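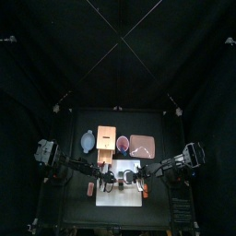
Posham Bimanual Tabletop Set: Data Card and Station Rules

Version 4
Maintained by Vivelura, Mistville site
Last reviewed Aug 30, 2022

Purpose of this document

This card sets out what the Posham set contains and the rules under which it was recorded. Sites that wish to contribute recordings must follow the same rules. Recordings that depart from them are kept in a separate folder and are not part of the release.

Contents

The release holds 851 episodes of two-arm tabletop work. Each episode consists of overhead video, joint positions for both arms, gripper commands and a short written task label. Tasks include moving small blocks, opening and closing a drawer, and placing items in a dish or tray.

Station setup

1. The work area is enclosed in black fabric on all sides. Panels are checked for gaps at the start of each session.
2. The table surface is dark. A light gray board is centered on it and marks the shared zone, where both grippers may work.
3. Larger items, such as the dish, the wooden box with the drawer, the cup and the tray, stand in a row along the back edge. Small items are placed on the board or to either side of it.
4. The arms are mounted on opposite sides of the table. Gripper cables must have enough slack for the full range of motion and must not touch the board.

Operating rules

Only one gripper may close on an object at a time, unless the task label calls for a handover. When both grippers are over the board, speed is limited to the lower setting in the Jin control software.

No person may reach into the enclosure while the arms are powered. If an item falls outside the reach of both arms, the operator ends the episode, removes power and resets the table by hand.

An episode may run for no more than 300 seconds. Longer attempts are stopped and labeled incomplete. Incomplete episodes are retained, as they are useful for the study of errors.

Labeling

Labels are written in plain English, in the present tense, and name the arm used - for example, "left arm closes the drawer." Left and right are given as seen in the overhead view. A second reader checks every label before release.

Known limits

All episodes were recorded at a single site under overhead light. The bright board reflects this light, and fine detail on its surface may be lost. Thin items such as string are difficult to track and should not be used to measure grasp accuracy.

Changes in this version

Nine episodes were withdrawn in May after a timing fault was found in the joint data. Their numbers have not been reused.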